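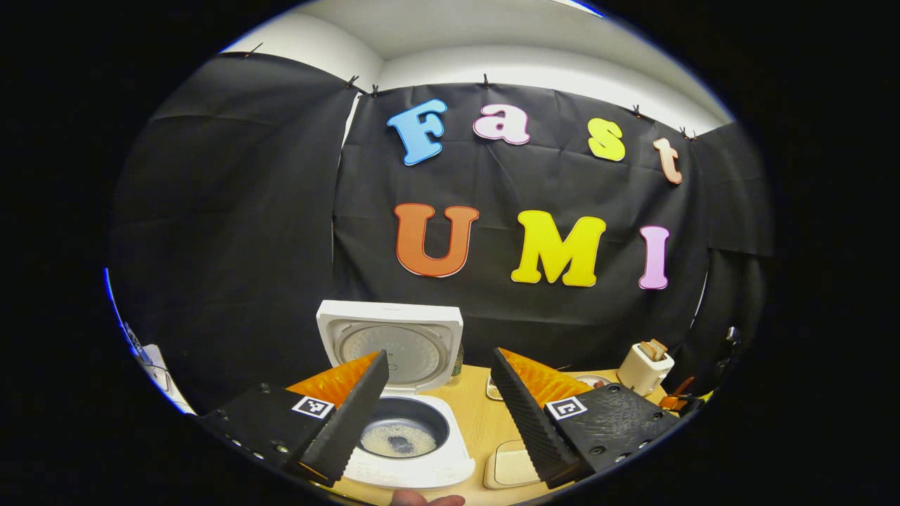
Hand-held gripper: marker on one finger drops out when the jaws are nearly closed

Posted in Workshop Builds, July 19, 2021, by Lurdes Barreto

I am requesting advice on a hand-held gripper assembled in the shared workshop on Brarkby Street. The tool has two black fingers with ribbed jaws, an orange soft pad on each, and a square black-and-white marker on the upper face of each finger plate. A wide-angle camera looks down the fingers toward the work. The opening of the jaws is calculated afterward from the distance between the two markers in the video.

Our practice table is set with kitchen items: a rice cooker, a toaster with toast in it, a small glass bottle and a few small dishes, with black cloth clipped up behind. The first task under study is closing the lid of the rice cooker.

The difficulty is as follows. With the jaws open, both markers are read without interruption. As the jaws approach closure, the right marker is lost for several frames and then returns. In our longest recording, 2594 frames, the right marker was missing in 142 of them, and the left marker in none. The printed squares are the same size, were made on the same sheet, and were attached with the same glue. Exchanging the two fingers has not been attempted, as the right one was difficult to align and I would prefer to leave it in place.

I should be grateful for answers to the following. Is this more likely to be a fault of lighting or of mounting? May the missing values be filled in by calculation, or should the affected recordings be discarded? The members who will use the recordings have asked for a decision before the next shared session.

Frauke Stüber

The pattern you report suggests lighting in the first instance. A marker is read by the contrast between its black and white areas. If a ceiling lamp is reflected from the surface of the print, the dark areas turn pale and the software no longer recognizes the square. The reflection appears only at certain angles, and this would account for a loss confined to one part of the travel.

The following procedure is recommended.

Place the gripper on a stand so that hand movement is excluded. Record while closing the jaws slowly, and stop at the position where the marker is lost. Without moving anything, hold a sheet of cardboard between the lamp and the right finger. If the marker is read again, the cause is glare. Reprint both markers on matte paper and do not cover them with clear tape. Our group used Gelow matte label sheets for this purpose and the results were acceptable, although the corners require pressing down again after a few weeks.

If the cardboard makes no difference, examine the mounting. A marker that is not flat on its plate will tilt away from the lens as the finger travels. Lay a steel ruler across it and look for light underneath. Please also confirm that a plain white margin remains on all sides of the printed square. A margin trimmed too closely against a black plate is a frequent cause of intermittent reading, and it is easily overlooked when two markers are cut by hand from one sheet.

With regard to the missing values, short gaps may be filled by straight-line calculation between the last good reading and the next one. In our workshop the limit is 16 consecutive frames. Any recording with a longer gap during a grasp is set aside. You state the total number of lost frames but not how they are grouped, and the grouping is the figure on which the decision depends.

I would advise against retaining the present arrangement solely because alignment was difficult. Exchanging the fingers takes around 50 minutes, including a new calibration, and will establish whether the fault follows the finger or remains on the right side.

Hollmann

Had the same thing. It was exposure. Set the camera to a fixed exposure and a faster shutter, then add light. Also check the screws on the plate, one of mine was loose.

Litance Workshop Desk

Members are reminded that calibration must be repeated whenever a marker is replaced, including where the new print is of the same nominal size. Measure the printed square with calipers, as home printers often scale a page slightly unless scaling is switched off. Recordings made before and after the replacement should be kept in separate folders, each with its own calibration file.

Spare finger plates and a printed alignment guide may be borrowed from the desk. The guide was revised in April, and earlier copies should be returned.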